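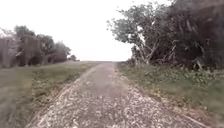 Equipment Review: Abernathy Path Inspection Robot
Grounds and Infrastructure Office, Ciston Estate
May 2026

The Abernathy is a four-wheeled inspection robot sold for unattended rounds on private roads and footpaths. The Office accepted one unit on loan from the distributor, Sanix, to determine whether it could take over the routine surface check of the gravel paths. Siiri Šimkus supervised the trial and Raffaele Grasso maintained the fault log.

Setup was straightforward. The route editor is clear, the charging dock needs only a standard outdoor outlet, and staff with no prior experience were able to draw and save a route in a single morning. On paved sections the robot held its line well and returned to the dock without assistance.

Performance on gravel was not acceptable. The straight path between the open grass and the trees was chosen as the easiest of the unpaved routes, having no gates, posts or buildings along it. The robot left this path on 3 separate runs. In each case it drifted toward the verge on the side where branches hang over, continued onto the grass, and reported its position as centered. On the last of these runs it traveled over 15 yards before Ms. Šimkus stopped it with the handheld control.

The manufacturer's guidance states that the path edge is found by contrast between the surface and the ground beside it. The edges on this route are ragged, with stones spread into the grass, and under a white sky there is little shadow to mark the boundary. Mr. Grasso considers this the likely cause. Sanix has not confirmed it and has suggested interference with satellite reception under the trees as an alternative. The log supplied to us does not settle the question.

Of greater concern is the response to the fault. The robot did not slow down, sound its alarm or send a message to the supervisor. The stop button on the rear panel is recessed and could not be pressed by a person wearing work gloves. The handheld control worked each time it was used, although on 2 occasions the stop command had to be sent again.

Image quality from the fixed camera was adequate for judging general surface condition. The center was usable, but detail fell away toward the corners, and loose stone on the verges was hard to assess.

Rating: 2 out of 5. The Office does not recommend purchase in the current version. Existing users should keep a trained person within sight of the unit on any unpaved route and should test the handheld control before each run. Anika Mbeki has sent the full log to Sanix with a request for a written reply. The unit remains switched off in the equipment store until that reply is received.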